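FOR IMMEDIATE RELEASE

Wekach opens its bedroom folding course to all residents of Allville

ALLVILLE, October – Wekach, the home care and tidying service of Allville, announces today that its bedroom folding course is open to every resident of the town. Until now the course was given only to families who already used our weekly service. The lessons take place in the home of the participant, on the bed where the clothes are normally folded, and they last 15 minutes each.

The idea of the course is simple. Many people carry the clean clothes to the bedroom, put them on the bed and leave them there until the evening. Then the bed is needed for sleeping and the clothes move to a chair. Our course teaches how to finish this work at once, with no table and no special board.
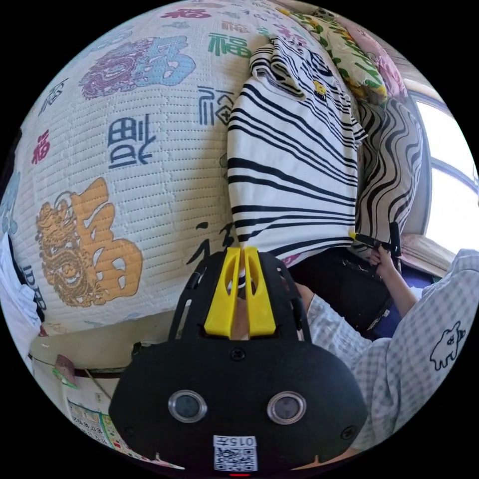
The first lesson is about the bed itself. The participant learns to move the pillows and cushions toward the wall or the window and to pull the bedspread flat, so that there is one clear place to work. A quilted bedspread is very good for this, for the reason that a T-shirt or a pajama top does not slide on it so easily. Participants are asked to take one garment at a time and to keep the others on the side.

"In the beginning I wanted to teach drawers and closets," says Ingrid Whitlock, who wrote the course for Wekach. "But the families always asked me about the bed. They have beautiful bedspreads and many cushions, and they told me that they never know where to put all of it while they are folding."

The second lesson is for striped and patterned clothes. Stripes are a help for the beginner. When the fold is straight, the lines of the upper layer follow the lines of the lower layer, and a mistake is seen immediately. The participant takes the cloth at the fold, lifts it a little, lets it hang and puts it down again. 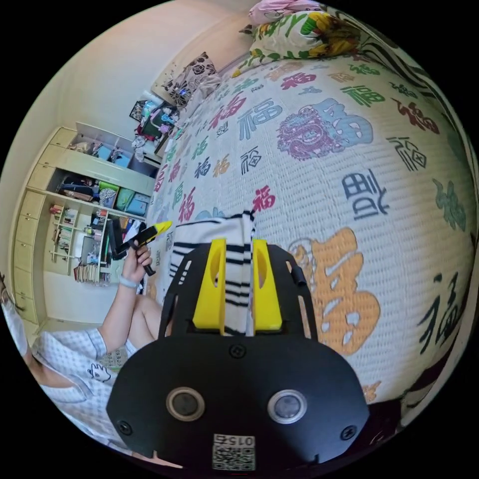

A black-and-white striped cloth is lifted by its fold on a bedspread printed with the character "福" (fortune).

The third lesson returns to the cushions and the blankets. Knitted covers go in front, where they are touched the most, and printed pillows stand behind them. An extra blanket is folded and placed on the top or at the foot of the bed, according to the habit of the family. Wekach does not ask anybody to give away cushions or to choose only one color for the room.

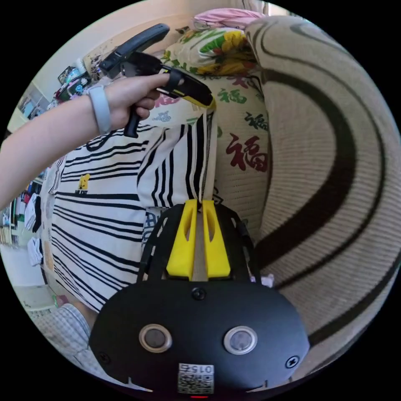
Sunita Villanueva, responsible for registration, informs that 822 households of Allville have received the invitation by mail. Residents who did not receive it can register as well. The course is offered in English, and a printed sheet with the folding steps stays with the participant after the last lesson.

Lessons can be booked for any working day except Friday. Participants prepare one bed, a few clean garments and the cushions they normally use.

Contact for press: Blandine Delorme, Wekach, Allville

###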